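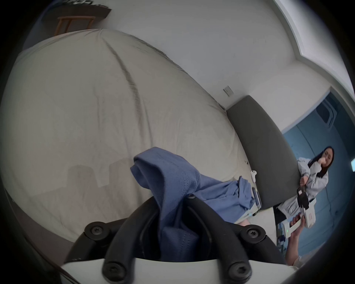 I have been renting a pair of grippers from Flirari for 39 pounds a month, and I want to argue that this is a good deal that most people will use badly. I say this as someone who used it badly for the whole of February!

The kit is the Plilley, and if you haven't come across it, it's the hand-held sort. You squeeze the handle, the jaws close, and everything you do gets recorded so that a robot arm can later have a go at learning it. You don't need to own the arm, which is the whole appeal for people like me who have a bedroom and a pile of washing and no lab. You pick a task, you do it over and over, and you send off the recordings.

My gripe is with how it's sold. The Flirari page goes on and on about how natural it feels, and I'm sorry, but picking up a T-shirt with two plastic fingers is not natural. It's like trying to butter toast in oven gloves. My first go at folding a shirt took so long that I sat down halfway through (the shirt won). By the end of 10 days I could do it without swearing, and I'd got rather fond of the things, but those 10 days belong in the brochure. They aren't a fault. They're just what learning a tool is like, and I'd have been much more patient if somebody had warned me.
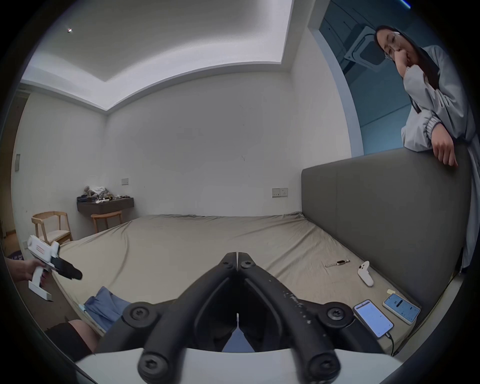 Phones, a controller and the blue cloth on the bed, grippers at the ready.

The other thing I'd change is the advice about where to work. The booklet wants a clear table and good light, and I see why, but I think it's wrong for cloth. A bed is a better place to fold things. It's wide, it's soft, you can press the fingers down a bit without jarring your wrist, and it's where half the country does its folding anyway. If robots are ever going to help in real homes then they ought to be learning from real homes, chargers and odds and ends included.

I did try the rival, the Bunditz, which you can't rent at all. It costs nearly 2000 pounds and the handle is lovely, I'll give it that – nicer to hold for a long afternoon than the Plilley by a mile. But you'd have to be very sure of yourself to spend that before you'd folded a single sock. Nimal Wanigasekara, who sold me on all this in the first place, swears by his and thinks I'm being tight. He may be right. He also records for a living, and I do it after tea.

Where I will stick my neck out is on working in pairs. Everybody asks whether one gripper would do, to save money, and for cloth I really don't think it would. Shirts want pulling from both ends. With one gripper you drag the thing about and end up with a sausage.
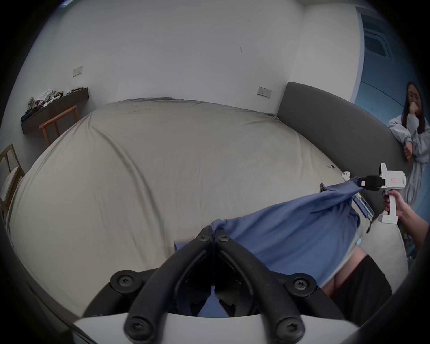 Can you rent the Plilley for just one month?

The shortest rental is one month, and you can stop after that as long as both grippers go back in their case.

So my advice is to take the month, pick one dull job and stick to it. I hopped between shirts, towels and cutlery and ended up with 300 recordings, hardly any of them alike, and the people at Weerakoon who check them for Flirari sent a very polite note asking if I might settle down. I've been on shirts ever since. I'm keeping the pair until spring, and then I might let Nimal talk me into the posh handle.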